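Service Desk – Known Issues and Resolutions
Print this page | E-mail this page
March | Posted by the Service Desk
3 comments | 11 shares

Ticket 238: Shared calendar entries in Harier appear one hour late

Status: Resolved, under observation
Affected service: Harier room booking, Dufour Building

Summary

Staff in the Dufour Building reported that meetings booked through Harier were shown one hour later on the door panels than in their own calendars. Bookings made before the change of server were not affected. The Zilov site uses the same booking service and reported no fault.

Initial checks

The first report was received at 9.15 am. The desk asked the sender to sign out of Harier, clear the stored pages in the browser and sign in again. The booking still showed the wrong time on the panel. A second booking, made from a different computer for 1000 hours, was displayed as 1100.

The time on the mail server was compared with the time on the panels and both were correct. The fault was therefore taken to lie in the transfer between the two, and the ticket was passed to the team that looks after Torus, the service which copies bookings to the panels every few minutes.
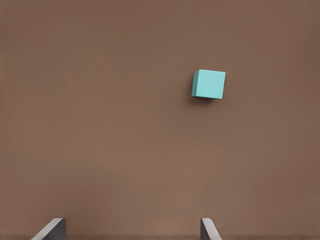
The Torus team confirmed that the copying job had been moved to a new server at the start of the month. The new server had been set up with the correct clock but with the wrong region. As a result, each new booking was read as local time and then adjusted a second time before being sent on. The Zilov panels are served by a separate job, which had not been moved.

Action taken

The region was corrected and the job restarted at 2.40 pm. All bookings made since the move were then sent to the panels again. The log recorded 800 entries, of which a small number were refused with error 500. These were recurring meetings whose organiser had left the organisation, and they have been returned to the departments concerned for a decision.

Users who moved a meeting by hand to make the panel show the right time should now move it back. The desk is unable to do this on their behalf – the system does not record why a booking was changed.

Further reports

One panel on the second floor continued to show the old times after the restart. It was found to be holding a saved copy of the day's bookings and was cleared by switching it off at the wall for one minute. Staff who see the same fault elsewhere may do likewise, provided that no meeting is in progress. 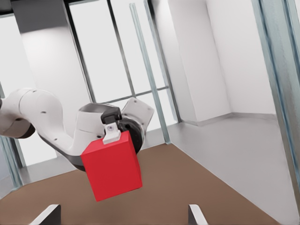
A reader has since commented that the reminder e-mails are still an hour out for meetings that repeat each week, even though the panel outside the room is now correct. The same reader asked whether the whole series must be deleted and booked again.

Deleting the series is not required. The organiser should open the series, change any detail, such as the title, and save it. Harier will then issue new reminders to everyone invited. Anyone who continues to receive reminders at the wrong time should reply to this ticket, giving the room and the start time of the meeting.

The ticket will remain open to comments until the end of the month.

Print this page | E-mail this page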